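Last updated: 23 April 2020

Merkness is looking for a policy assistant to follow immigration and asylum debates in European national parliaments. The post is part-time and can be done from home.
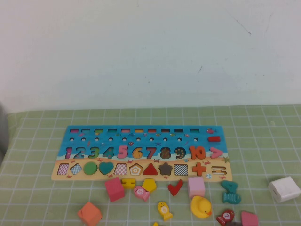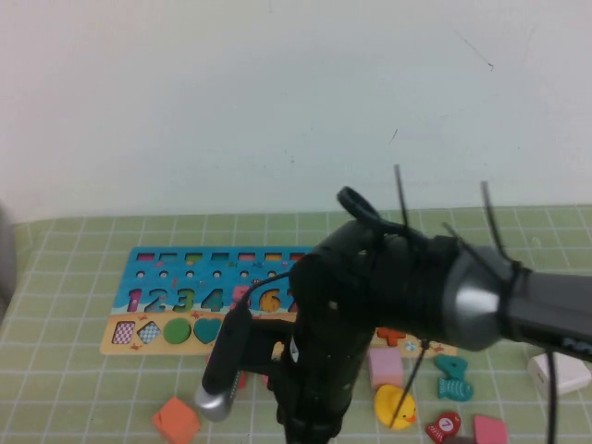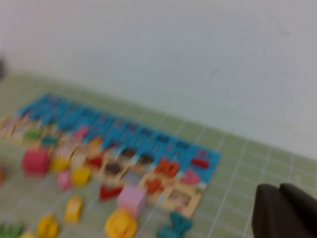
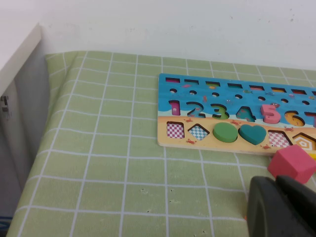

You will write short briefings on coalition talks, party votes and border rules, and send them to 248 subscribers. We need good written German and one other language. Some briefings go to schools, so plain wording matters. The lead item sits in a blue band at the top, the same blue as on the puzzle board, with the notes below it.

Send a resume and one writing sample to Agathe Barbier. The contract runs for 8 months.

577 shares | 8 comments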